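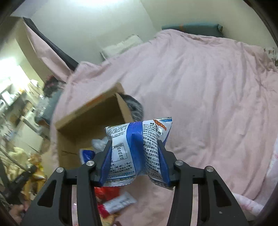
A Want Want snack bag in front of an open cardboard box in a room with a large bed.

The Nurham residence hall receives snack donations throughout the winter term, and all of them pass through one small room on the ground floor. Chie Oda, who has managed the pantry since April, met with the newsletter on January 8, 2026, to discuss how the packages are sorted.

"We keep plain cardboard boxes open on the floor," Ms. Oda said. "Crackers and rice snacks go in first. Heavy items are never placed on top of a foil bag."

Labels are a regular concern. Many donated snacks carry text only in Chinese or Japanese, and residents with allergies ask what they contain. Tomoyo Kamata of the Tamura Language Office prepares short English slips for the shelf.

"I begin with the ingredients and then the nutrition table," Ms. Kamata said. "The percentages are easy for anyone to read. The ingredients take longer."

The office has completed 42 slips so far. Ms. Oda said that bags without a slip are held back for up to 3 days.

Asked about wrappers and loose plastic, she was brief. "They come out before a box is closed. We do ask people to check twice."

Residents may collect snacks at the pantry window every evening until nine.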